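Our second month in the robot club

Sat 3 January

I promised to write here more often, and then I did not write since August. Now I have a free morning and a big cup of tea, so I will tell you about the club.

We are five people in the team this year. Nantana Nilsuwan is our captain, Min-kyu Pyo writes most of the motion code, Thitima Kaewkla and Buppha Rungrueang make the models, and I do the testing, which means that I press the start button and write down what goes wrong. Our teacher is Silvana Honorato. She is patient, but she does not like it when we change two things at the same time.

The task for the Skornley competition is called "the pipe room." The arm must work at a table with a pipe and valves on it, and everything is done in simulation until the final. At first I was a little disappointed by this, for I wanted to touch a real machine. But in simulation I can make mistakes all evening and no one has to repair anything.
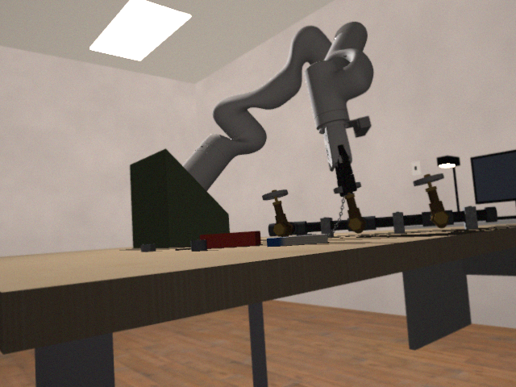 The chain is the part that gives me the most trouble. A block is easy for the program, it has one shape and it stays where you put it. A chain has many links, and each link wants to move in its own way. In my first tests it shook like a wet dog, and once it went straight through the table. Min-kyu made the time step smaller and it became calm, but then every run was so slow that I could cook rice while I waited.

Last week I did 70 runs with the same settings. In 8 of them the gripper lost the chain, always on the way down. Buppha thinks the fingers need more friction. I think we move the wrist too fast. Silvana told us to test the speed first, only the speed, and to keep a proper table of results.

So this is my homework for the holiday. I must also write the English part of our report, 10 pages, and I have written the title and one paragraph. If you know a good way to explain "contact stiffness" in simple words, please leave me a comment.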